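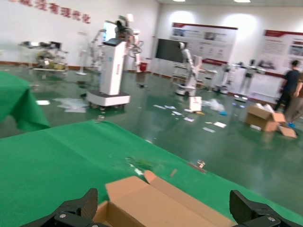

Workroom and Packing Room Safety Checklist
Skosten building, ground floor, April round

Mark each line OK, FIX or N/A. Comments go under the line they belong to. Last round's open items are carried over at the end.

1. Floors and walkways

1.1 Main walkway clear from the loading door to the back exit: OK
1.2 Floor free of oil, water and packing scraps: FIX
Comment: Damp patch by the loading door again. The mat was soaked through at 7 a.m. and had been there overnight. Second mat ordered so one can dry while the other is down.
1.3 Floor coating in good shape, no lifting or chips: OK
Comment: One old chip by the drain, filled last fall, still holding.
1.4 Yellow lines readable: FIX
Comment: Worn away where the pallet jack turns. Repaint when the room is closed for the ceiling work.
1.5 Nothing stored on the stairs: OK

2. Exits and fire

2.1 Exit doors open from inside without a key: OK
2.2 Exit signs lit: FIX
Comment: Back exit sign flickers. Lamp changed in the morning, still flickers, so it is probably the driver. Electrician to look.
2.3 Extinguishers in place, pin and seal intact: OK
2.4 Extinguisher tags current: FIX
Comment: The one by the sink ran out in March. The other two are good until winter.
2.5 Fire door to the hallway closes on its own: FIX
Comment: Stops a hand's width short. Closer arm is loose. Tightened during the round and it latched three times out of four. Leave as FIX. No wedges under this door, please. One was removed.
2.6 Alarm panel shows no faults: OK

3. Electrical

3.1 Panel doors shut, 3 feet of clear space in front: FIX
Comment: Two flattened cartons leaning on panel B. Moved during the round.
3.2 Outlets and cover plates not cracked: OK
3.3 Cords free of cuts, tape repairs and bent pins: FIX
Comment: The brown extension cord at bench 4 has tape on it. Taken out of use and tagged. Do not put tape on a cord and keep going. Bring it to the office and sign out another.
3.4 No extension cord used as permanent wiring: FIX
Comment: The fan by the window is still on one. Same as last time.
3.5 No power strip plugged into another power strip: OK
3.6 Heaters on their own outlet: OK
Comment: The Sarkell heater is rated 1566 watts on the plate. It gets the wall outlet to itself, even in the morning when everybody wants to warm up and make coffee.
3.7 Spare cords coiled loosely and stored off the floor: OK
Comment: Loops should be wide and easy. A cord wound tight around a hand or a tool breaks inside where it can't be seen.

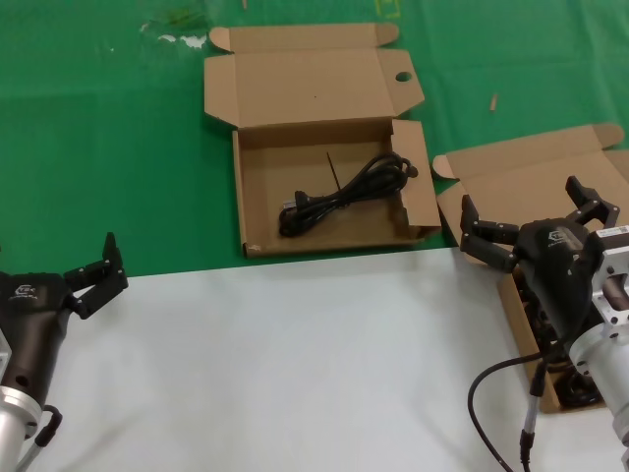

A note came back from the evening shift on 3.7, asking whether spare cords could be labeled by length, as people pull out three to find a long one and the other two end up on the floor. Agreed. Tags will be in the office drawer. Write the length and the month it was checked, and put the tag at the plug end.

4. Benches and tables

4.1 Tables steady, feet level: OK
Comment: Bench 2 has a shim under one leg. Fine for now.
4.2 Covers not hanging where feet or wheels can catch them: OK
4.3 Knives closed or in the holder when not in use: FIX
Comment: One open blade on the tape shelf. This is the third round in a row.
4.4 Blade disposal can less than three-quarters full: OK
4.5 Task lights working: OK

5. Lifting, shelving and stacking

5.1 Heavy goods between knee and shoulder height: OK
5.2 Shelf load signs posted: FIX
Comment: Sign missing on the Caputo rack. It is 400 pounds per shelf and 2000 for the whole rack. New sign printed, needs to go up.
5.3 Rack feet bolted: OK
5.4 Stacks of empty cartons no higher than 5 feet: OK
5.5 Step stool has all its rubber feet: FIX
Comment: One foot gone. Stool removed. Until the new one comes, use the platform ladder – not a chair, and not the bottom shelf.
5.6 Pallet jack brake and wheels: OK

6. Chemicals and first aid

6.1 All bottles labeled, including spray bottles: FIX
Comment: Clear bottle under the sink with no label. Smelled like glass cleaner but it was treated as unknown and set aside.
6.2 Data sheets in the binder match what is on the shelf: OK
Comment: Sheet for the Nollevance degreaser replaced with the current one.
6.3 Eyewash runs clear within a few seconds: OK
Comment: Ran rusty at first, then cleared. Needs to be run weekly. The log had two blank weeks.
6.4 First aid kit stocked: FIX
Comment: Low on finger bandages and no burn gel. Refill to 12 of each size.
6.5 Emergency numbers posted by the phone: OK

7. Carried over from last round

7.1 Fan by window on extension cord: still open, see 3.4. An outlet has been quoted but not approved.
7.2 Handrail loose at the top step: closed
7.3 Gloves in small size: closed, two packs on the shelf
7.4 Leak over the storage closet: open. Bucket dry this time, but it hasn't rained much. Leave the bucket where it is.
7.5 Backup light in the restroom hallway: closed

Items marked FIX under sections 2 and 3 are due first. When one is done, write the month beside it and initial it on the copy by the time clock – the office copy is updated from that one.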